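Cevside Home Forum > Floors and Walls > Plastic sheeting as a dust barrier, does it do anything?

plankton_joe
Getting ready to redo a wall between the den and the back hall. The guy at Deretti told me to buy the Gelholm sheeting, the white cloudy kind, and hang it across the opening so the dust stays on one side. It costs a good bit more than the clear roll. I asked what the extra money gets me and he said "it's contractor grade," which could mean anything. Has anybody used it and noticed a difference? I don't buy that a sheet of plastic stops drywall dust.

mudandtape
It stops most of it if you seal it. People tape the top, leave the bottom flapping, and then come on here and say plastic doesn't work. Tape all the way around and get a zipper for the door.

Orrin_st
I taped all the way around. Still had dust in the kitchen drawers. I have been hearing "you didn't seal it right" since the year 2000 and I seal it fine.

mudandtape
Did you shut off the furnace?

Orrin_st
No. It was December.

mudandtape
Well, there you go. The return was pulling air right past your tape the whole time.

Orrin_st
So the answer is seal every edge, buy a zipper, and freeze. At that point I'd just as soon mop.

plankton_joe
This is sort of what I figured. The other thing is the floor. Deretti guy also wants me to put the same sheeting down over it. I have a light floor and a friend swears plastic underfoot is slick and grit gets under the edge and scratches anyway.

hallway_hermit
Your friend is right about the slick part. Plastic goes on openings, paper or canvas goes on floors. Stores push plastic for both so you buy two rolls.

gritty_kitty
Disagree on canvas. Fine dust sifts right through it. Heavy paper with the seams taped, and swap it when it tears. Paint spills are another story but he's sanding.

plankton_joe
How light a floor are we talking before you worry? Mine's tan and everybody says tan hides dust. I have my doubts. White dust is white dust.

hallway_hermit
Mine's beige and I've got the cloudy white sheet too. Can't tell you from a photo how well it keeps dust out, and I wouldn't trust anybody who says they can.
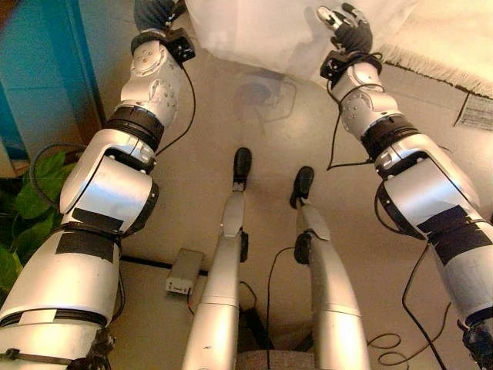 gritty_kitty
Beige is fine until the sun comes in low, then every footprint shows. My sister-in-law's place on Cisneros has the same color and she gave up and put runners down. Tan won't hide a thing, Joe.

mudandtape
As for clear or cloudy, you're paying for privacy and that's it. Thickness is what matters. Look at the number on the label and ignore the words.

Orrin_st
Or the label is wrong. I've bought "heavy" rolls I could poke a finger through.

plankton_joe
Prices at my store are 18 for the cloudy roll and 16 for the clear in what looks like the same thickness. So a 2 dollar difference, less than I thought when I first posted. Still don't see why it's "contractor grade." Going with clear, paper on the floor, furnace off while I sand.

Orrin_st
Check your drawers after.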